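What Does It Mean to Rent a Home or a Shop?
Triltholm Young Readers - Money and Places
By the Triltholm Education Desk
February

Every building belongs to someone. It may belong to a family, to a company, or to the town. The person or group that a building belongs to is called the owner. The people who use the building are not always the owner. Many of them are renting.

Renting means paying to use something that belongs to someone else. A person who rents a home or a shop is called a tenant. The owner who rents it out is called a landlord. This word is used for a company as well as for a man or a woman. The money the tenant pays is called rent, and it is usually paid once a month.

What is a lease?

Before a tenant moves in, the tenant and the landlord both sign a paper called a lease. A lease is a set of promises. It says how much the rent is, when it must be paid, and how long the tenant may stay. It also says who must fix things. If the roof leaks, the landlord usually has to repair it. If a tenant breaks a window, the tenant usually has to pay for the glass.

Some leases are short and some are long. A family might sign a lease for one year and then sign again. A business often signs for longer. The Lekis shoe repair shop on the main street of Prasutstead has a lease that lasts 10 years. The owners of the shop wanted a long lease so that customers would always know where to find them.

What is a deposit?

A deposit is an extra sum of money that the tenant pays at the start. The landlord keeps it safe while the tenant lives or works in the building. When the tenant leaves, the landlord looks at each room. If the rooms are clean and nothing has been damaged, the deposit is given back. If something needs to be repaired, part of the deposit may be used to pay for the work.

Suppose that a deposit is $200 and a broken door handle costs $56 to replace. The landlord may keep $56 and must return $144 to the tenant. Small marks that come from normal living, such as carpet that has become a little flat, are called wear and tear. Tenants do not usually have to pay for those.

Why do people rent?

Buying a building costs a great deal of money. Most people who buy must borrow from a bank and pay the money back over many years. Renting costs less at the beginning. It also makes moving easier. A parent who takes a new job in another town can finish the lease and go, without first having to find a buyer.

Renting has limits too. A tenant may need to ask before painting a wall or keeping a dog. The rent may go up when a lease ends - the landlord must give notice first, and notice means telling the tenant ahead of time, in writing.

Homes and shops under one roof

The Kirkegaard Building in Prasutstead has shops on the ground floor and apartments on the 2 floors above. All of it has one owner, but each tenant has a separate lease. The leases for the shops give opening hours and say where signs may be hung. The leases for the apartments have rules about noise at night and about where bicycles are kept.

Words to remember

Owner: the person or group a building belongs to.
Tenant: a person or business that pays to use it.
Lease: the signed paper that lists the promises.
Deposit: money held until the tenant leaves.

More in Money and Places
What Is a Mortgage?
Who Decides Where Shops Can Be Built?
How a House Is Measured
Why Do Buildings Have Street Numbers?

Copyright Triltholm Young Readers. All rights reserved. Contact the Education Desk | Back to top
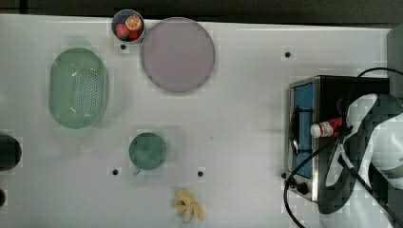
Toy fruit in a cup, with a plate and a green colander.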